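Wurkstead brings two-armed assembly benches to its Gretau works, and asks the people on the benches to lead the way

Gretau, January 6, 2024

Wurkstead, the maker of small mechanical assemblies for pumps, blinds and garden machinery, is very pleased to share the news that its Gretau works has begun using two-armed robotic assembly benches for some of its most repetitive hand work. The benches, which run on a system called Wurkier, have been set up in partnership with the engineering firm Frade, and they will be looked after day to day by the same assemblers who have been putting these parts together by hand for years.

We know that news of this sort can make people uneasy, and we would like to say at the very start that no job at Gretau is being lost as a result of this work. All 187 people employed at the works have been told so in writing, and the promise was made before the first bench was ordered. What is changing is the shape of the working day for a good many of them, and we are happy to explain how.

Anyone who has spent a shift fitting pegs, sleeves and small wheels into plates will tell you that the work is harder than it looks. Each part is light and each movement is short, but the same movement comes round again and again, and by the middle of the afternoon the thumbs, wrists and neck know all about it. For as long as Wurkstead has had a suggestions box in the canteen, sore hands have been the subject that turned up in it most often. We have tried better chairs, softer mats, shorter turns at each bench and a very good set of stretching exercises (still going strong every morning by the goods lift, and all are welcome), and every one of these has helped a little. The short, fiddly, endlessly repeated fitting jobs stayed as they were, and it was these that we took to Frade.

The first talks were held in July, in the works canteen, with the assemblers present from the beginning. We are glad of that now. Frade's engineers had arrived with a list of jobs that they thought would suit a machine, and by the end of the first afternoon the list had been turned almost upside down. Some jobs that looked simple on paper depend on a feel for the material that takes a person a long while to learn, and those have stayed with people. Others that looked awkward were the very ones everyone was longing to hand over.

The Wurkier bench works with two arms and two jointed hands over a single flat board. Parts and plates are laid out on the board, and the hands come in to them from either side, much as a seated person's would. Keeping everything on one board was an idea that came from the shop floor, where assemblers have long set out their parts in their own preferred order before starting.

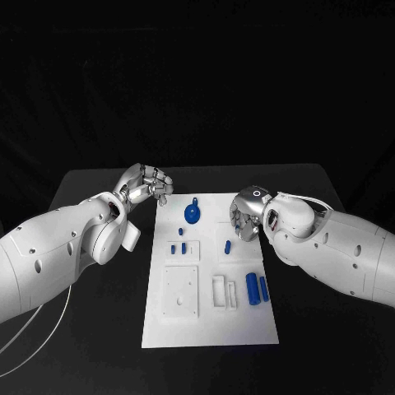
Two hands at the board: white fixture plates and blue parts set out for assembly on the Wurkier bench.

Work on the benches has moved forward patiently, and we make no apology for the pace. A person who picks up a peg and finds it sitting crooked will straighten it without a thought, and getting a machine to manage the same thing takes a great deal of practice with pegs, slots and plates of different sizes. The practice parts are kept plain and chunky so that everyone can follow what is going on, and the lessons learned with them are then carried over to the real assemblies. Assemblers from the floor have taken turns at the practice bench alongside the Frade engineers, and their remarks have gone straight into the way the benches are set up. A good example is the order of work. Frade had first planned to fill the board from left to right, and our assemblers suggested beginning with the parts that are hardest to reach once the others are in place. This is how they have always done it themselves, and the change was made the same day.

There are 2 benches in regular use at the moment, both in the small assembly hall. Each is in the care of an assembler who has completed the new bench lead course, a training programme of 40 hours written jointly by Wurkstead and Frade and taken entirely in paid time. The course covers laying out the board, starting and stopping the bench safely, checking finished work, spotting a part that has gone in badly, and knowing when to call for help. No background in computing is asked for, and the course has been written in everyday language from the first page to the last. Those who complete it move up one pay grade, and they stay on that grade whether they are working at a bench on a given day or helping elsewhere in the hall.

We are also delighted that the course has drawn interest from people who had never thought of themselves as being good with machines. Several have told their team leaders that they had expected it to be full of screens and long words, and were relieved to find it was mostly about things they already knew — what a properly seated part looks like, how a tray should be filled, why a batch sometimes goes wrong after lunch. Places on the next course will be offered first to those who have spent longest on repetitive fitting work, and after that to anyone at Gretau who would like to try.

For the assemblers who are not leading a bench, the days are changing too. Time freed from the fitting jobs is going into final assembly, testing and repairs, all of which need a careful eye and none of which we have ever had enough hands for. The repair bench in particular has had a waiting list for longer than we like to admit. Customers who send back a worn blind winder or a tired pump head should find that it comes home to them sooner, and they will be able to speak on the telephone to the person who mended it.

Turns at the different stations are now shared out by the teams themselves at the start of the week, with the usual allowances for those who need a seated job or a quieter corner. There have been a few grumbles about the new rota and we have listened to them. The early start on the testing station has already been moved back, and a second kettle has been provided for the small assembly hall, where the old one was serving rather more people than it was ever meant to.

Safety has been given all the time it needs. The area by each bench is marked on the floor, and everybody working in the hall has been shown how to bring the arms to a stop. Loading and clearing of the boards is done only when the bench is at rest. Any member of staff may stop a bench at any time, for any reason, and will be thanked for doing so, even where the reason turns out to be a small one. 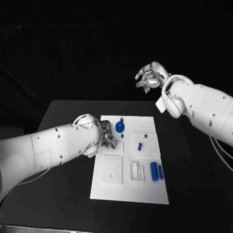
Will the benches take over all hand assembly at Gretau in time?

There is no plan for that. The benches are meant for short fitting jobs that are repeated many times in a shift, and a large part of what we make doesn't fit that description. Of the 400 different assemblies in our catalogue, many are made in small batches, and many have soft seals, springs or cords that are best handled by a person. Before any further job is moved to a bench it will be talked over with the team that does it now, and the team's view will be set down in writing and answered.

Wurkstead and Frade have agreed to work together at Gretau for the coming year, with a review in July, when assemblers, bench leads and engineers will sit down together once more in the canteen where it all began. The review will look at comfort and tiredness as well as output, and everyone at the works will be asked to fill in a short form beforehand, which may be left unsigned. A summary will be pinned up by the time clock and sent to any customer who would care to read it. If the benches are not making the working day easier, we will say so in that summary and set out what we mean to do about it.

We would like to thank everybody at Gretau for their patience while cables were laid, walls were painted and the small assembly hall was turned inside out. Our thanks go as well to our customers, a number of whom waited a little longer than usual for their orders while the benches were going in, and who were very kind about it.

An open afternoon for families and neighbours of the works is being planned, with a chance to see a Wurkier bench running and to try your own hand at fitting the practice parts. Tea and cake will be served in the canteen, and details will be posted at the main gate.

About Wurkstead
Wurkstead designs and makes small mechanical assemblies for household and garden use, and runs a repair service for its own products, old and new. Its works and offices are in Gretau.

About Frade
Frade is an engineering firm that plans, installs and supports automated equipment for small and medium-sized manufacturers.

Notes for editors
Visits to the small assembly hall can be arranged through the Wurkstead press office at the Gretau works. Please allow time for a short safety talk on arrival and wear flat, closed shoes.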